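Section 4. Setting Out the Instrument Cloth

This section covers laying the cloth, placing scissors on it, and clearing up afterward. Read Section 3 (Washing and Inspection) first. Scissors that have not passed inspection must not go on the cloth.

4.1 Before you start

You will need:
- one instrument cloth, plain, light colored
- the scissors for the set, washed and inspected
- the set card
- a lidded bin for used cloths

Clear the table of everything that does not belong to the set. Wipe the tabletop from the back to the front with a damp lint-free wipe and let it air dry.

CAUTION: Do not lay the cloth on a damp surface. Moisture soaks up through the fabric and leaves spots on the blades.

4.2 Laying the cloth

1. Take one cloth from the Navham drawer unit. Hold it up to the light and check for holes, loose threads and stains. Put rejected cloths in the lidded bin.
2. Unfold the cloth on the table, starting at the back.
3. Smooth it with the flat of your hand from the middle outward. Light creases from folding are acceptable.
4. Turn back any corner that reaches past the edge of the table.

Note: The cloth does not have to be square to the table. It does have to be flat where the blades will rest.

Note: Older copies of this guide called for a double layer. A single layer has been the rule since August.

4.3 Placing the scissors

5. Pick up each pair by the ring handles, closed. Never lift scissors by the blades.
6. Lay the first pair toward the back of the cloth.
7. Lay the next pairs alongside, with all the rings at one end and all the blades pointing the same way. A slight fan is fine.
8. Keep the blades apart. The rings may touch or overlap a little.
9. Compare the scissors with the set card and initial the card.

WARNING: Scissor tips can go through a glove. Point the blades away from the person working at the table. 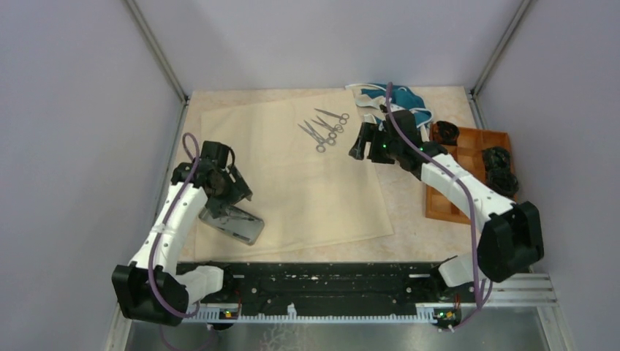
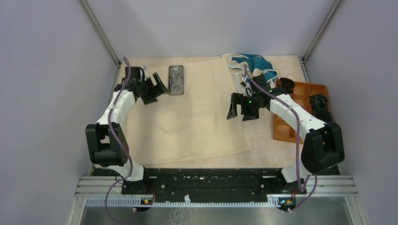

Instrument Care and Training Unit - Lorraine Sowerby, unit lead - ext. 43

Creases along the edges of the cloth can be left alone. If a ridge runs under the blades, lift the scissors off, smooth the cloth and lay them out again. Sliding them across the fabric drags the ridge along with them and can snag the weave.

4.4 Checking the layout

Stand at the front of the table and check the following before the set goes any further:

- blades closed on every pair
- rings together, tips in one direction
- no lint, thread or water mark on the metal
- nothing else resting on the cloth

If a pair has a water mark, take it off the cloth and return it to the wash area with a repeat tag. Do not rub the mark off with the cloth.

A layout may stand uncovered for up to 60 minutes. After that, the scissors go back for inspection and the cloth goes in the bin. Write the start time on the set card - pencil is fine.

4.5 Clearing up

10. Take the scissors off one pair at a time, by the rings, and place them in the carrying tray.
11. Fold the cloth inward from all sides so that any lint stays inside.
12. Put the cloth in the lidded bin. Do not shake it out.
13. Wipe the tabletop again.

4.6 Common problems

Cloth slides on the table: The surface was not dry, or there is wipe residue on it. Remove the cloth, wipe with plain water and let it dry.

Corner keeps curling up: The cloth was folded while still warm from the dryer. Fold the corner under itself or take another cloth.

Fibers on the blades: The cloth is worn out. Discard it and tell Dexter Greenberg, who keeps the linen stock. Replacement cloths are ordered from Boateng and take 2 weeks to arrive, so please report worn ones early.

Scissors do not match the set card: Stop and leave everything where it is. Call Mavis Iwasaki or the shift supervisor. Do not make up the set with a pair from another tray, even if it looks the same.

Section last revised Mar 8, 2025. Continue with Section 5, Tray Packing.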